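Are those "on this day" lists ever checked?

My calendar app gave me two different years for the same bridge opening, one in July and one today. Both came from Zister, which says its entries are "verified". By whom? I'm meant to read one out at our club night and I'd like it to be right.

Larasati Liem

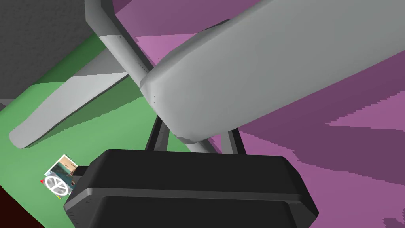

Ballarat, Thu 13 October

Doubt it. Most of these sites copy each other, so finding the same date in five places proves very little. Look for a newspaper from that week. If the paper doesn't mention it, I'd drop it.

Sopacua

Could be both are right. Bridges get opened to traffic and then opened again by some politician with scissors. Still wouldn't trust "verified" without a source next to it.

Guditz

just pick the earlier one, no one at a club night is going to look it up

Ploltance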